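Vongate Episode Guide: Frequently Asked Questions

Which season does Dr. Zarance first appear in?
She is in the season two opener, but only for one scene at the nurses' station. Her first full episode is the fourth one of that season, when she takes the transplant case away from Ahuja.

Is Conau a real hospital?
No. It is a made-up place. The outside shots are a college library.

What song plays when Ahuja leaves the courtroom?
We get this one more than any other. It was written for the show by Stojan Stojanovska and was never put out as a single. The version over the credits is a different take with no drums.

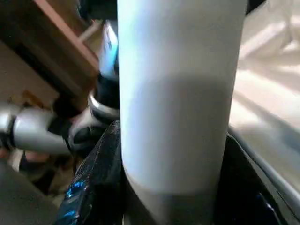
Does Ahuja ever get custody of his nephew?
Yes, in the season three finale. The hearing starts two episodes earlier and the judge puts off her ruling, so watch all three together if you want the story to make sense.

Why do your episode numbers not match my DVD set?
The DVDs count the two-hour pilot as one episode. We count it as two, the way it aired. Take one away from our number for anything in season one — later seasons match.

How many episodes are there?
Season one has 20 by our count. Season four was cut to 15 and ends on the parking garage scene. There is no missing episode after it. 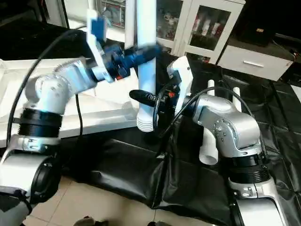 Who played the man in the elevator?
Vasilis Hoxha. He comes back in season four as a different character, a lawyer with a beard, and the show never mentions it.

Can I send in a correction?
Please do. Use the form on the contact page and give the season, the episode and the minute mark if you have it. Keep it under 1000 characters or the form will drop the end of your message. Corrections usually go up in a week or two.

Do you have full scripts?
No, and we can't post links to them. We do have short recaps for every episode through season three. Season four recaps will start going up in March.

Page last updated 26 Feb 2018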